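4.2 Collecting demonstrations with the hand-held gripper

All demonstrations used to train the policy were recorded without a robot arm. The operator holds the gripper in both hands, performs the task at the table, and the pose of the gripper and the views from the head camera are logged together. This follows the general approach of earlier hand-held systems, but differs in two respects. First, the operator carries the weight of the tool on both sides, so that the jaw assemblies can be tilted independently of the forearms. Second, the head camera is treated as a main input to the policy and is kept at test time, whereas most earlier work drops it after data collection.

The task family considered in this section is strap hanging. A soft item with a strap is picked up from the tabletop, brought to a display rack, and hung by its strap over one of the arms. The task is hard for three reasons that interact. The item deforms under the jaws, so its pose is not fixed by the pose of the gripper. The strap is thin and its free end moves with a delay. The arms of the rack are close to one another in the camera view and are easily confused when the head moves.

Four operators took part (R. Grabowska, N. Villaseñor, R. Lis and J. Dudek). Each was given a short practice period, which was not recorded, and was then asked to work at a comfortable speed. No instruction was given on which arm of the rack to use first. Operators were told to keep the rack in view during the approach and to avoid looking away from the gripper while the jaws were closing. Figure 5 shows the workspace from the operator's side.
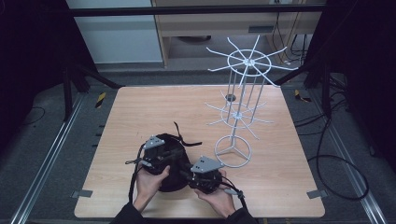 Figure 5. Head camera view during data collection. The operator holds the gripper with both hands near the front edge of the table, with a soft black item between the jaws and its strap reaching the tabletop. The white wire rack stands to the right.

The tabletop is clamped at its near corners and stands on a carpeted platform between two aluminum rails. It was not moved between sessions. The rack was placed by hand before each episode, within a region reachable without stepping, and its rotation about the vertical axis was left free. We did not mark rack positions on the wood, as an early version of the policy learned to use such marks as a cue. Cables from the gripper were left long enough to reach the far side of the rack. Episodes in which a cable caught on the base ring were discarded.

After filtering, the data set contains 1,761 episodes. An episode was removed if the gripper pose was lost for more than 5 consecutive samples, if the item left the jaws before the strap had reached the rack, or if the head camera did not see the rack at any point in the approach. The last rule removed the largest share of the discarded episodes. Most of these came from operators who leaned over the table to check the strap, which placed the rack outside the field of view.

Each episode was split into a grasp phase, a transport phase and a hanging phase. The split points were set by hand by E. Mahlangu using the jaw opening signal and the video together. The jaw signal alone was not reliable here. With a padded item the jaws stop well before they are fully closed, and the stopping point depends on how the padding has settled. A threshold tuned on one item, the Brikaslow pouch, placed the end of the grasp phase too early on the others.

Head motion was handled by expressing all gripper poses relative to the head camera at the start of each action chunk. Using the table frame instead gave similar results in the grasp phase but was clearly worse in the hanging phase, where small errors in the estimated head pose are large compared with the gap between neighboring arms. We also tested a variant in which the rack pose was estimated explicitly and given to the policy as an extra input. This variant was sensitive to partial views of the upper tier and was not used further.

The policy predicts action chunks of 9 steps. Shorter chunks produced visible hesitation near the rack, and longer chunks reacted too slowly when the strap swung. The effect of chunk length on the hanging phase is reported separately for each item in Section 5.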